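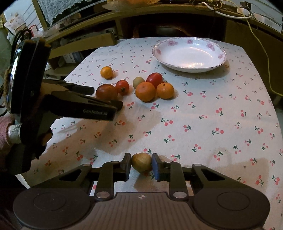
Kerstin Thiele cultiva patatas antiguas desde hace 6 años en un terreno pequeño cerca de Grasten, y vende casi todo en el mercado de Bakalis. La conversación fue larga y la hicimos en la mesa de la cocina, con un mantel blanco de cerezas rojas que ya estaba bastante arrugado. Ella habla despacio y corrige mucho sus propias frases.

"Empecé con 4 variedades y perdí dos en el primer invierno", cuenta. La que más quiere se llama Trollus, de piel oscura y carne muy firme. "Para puré no sirve. Yo lo digo siempre a los clientes y algunos la compran igual para puré, y después vienen a quejarse."

Le pregunto por el precio de la semilla. El año pasado pagó 800 euros por toda la temporada y este año le piden 825. "No es una subida grande, pero el saco de abono subió también, y el gasoil."

En julio hará la primera cosecha, si la lluvia lo permite. Antes quiere reparar el almacén, donde entra la humedad por la pared del norte. También piensa probar la Erkine, una variedad tardía que le recomendó un vecino. "Él dice que aguanta hasta marzo sin brotar. Yo no lo creo mucho, pero voy a plantar dos filas."

¿Y vender por internet? "No. La gente quiere tocar la patata."

Entrevista publicada el 12/3/25.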